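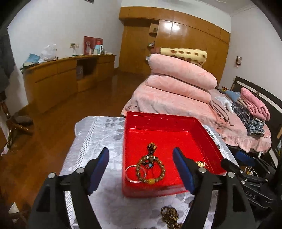
Fig. 5: Red tray with beaded bracelet, on a cloth-covered table.

5. Placing the Wisero bedside lamp

5.1 Choosing a position

The lamp is intended for small tables, chests of drawers and shelves in dry indoor rooms. The surface must be level and able to carry the weight of the lamp. A tablecloth may be left in place if it lies flat and does not hang over the edge where it could be pulled.

CAUTION: Do not stand the lamp on a folded or padded cloth. The base may tip.

5.2 Setting up

1. Remove the base, stem and shade from the carton. Keep the bag of screws until the work is finished.
2. Check that the plug is out of the wall socket.
3. Feed the cable through the slot in the underside of the base. Leave no slack inside the slot.
4. Push the stem into the base until it clicks, then fit the 2 short screws from below. Tighten by hand.
5. Lower the shade over the lamp holder and turn the retaining ring clockwise.
6. Fit a bulb of no more than 7 W. Bulbs are not supplied.
7. Stand the lamp on the table and run the cable down behind it to the socket.
8. Plug in and press the switch on the base once. Press again for the dimmed setting and a third time to turn off.

NOTE: On lamps supplied with the Jenetti shade, the retaining ring has a left-hand thread. Turn it anti-clockwise at step 5.

5.3 Trays and small items

Keep trays, dishes and boxes clear of the base so that the switch can be reached in the dark. Watches and jewellery should be taken off before changing a bulb. Paper, tissues and dried flowers must not touch the shade.

5.4 Cable

The cable is nearly 2 m long and must not be lengthened by cutting and joining. If the socket is out of reach, move the table or use an undamaged extension lead. Do not run the cable under a rug or mattress.

WARNING: A damaged cable must be replaced by the Halvorsen service desk at Grarkthorpe. Quote part number 271 and the date code printed under the base.

5.5 Cleaning

Unplug the lamp and let it cool. Wipe the base and stem with a dry cloth. Fabric shades may be brushed lightly. Do not use polish on the switch.

Text revised 2024-10-03. For faults, see section 7.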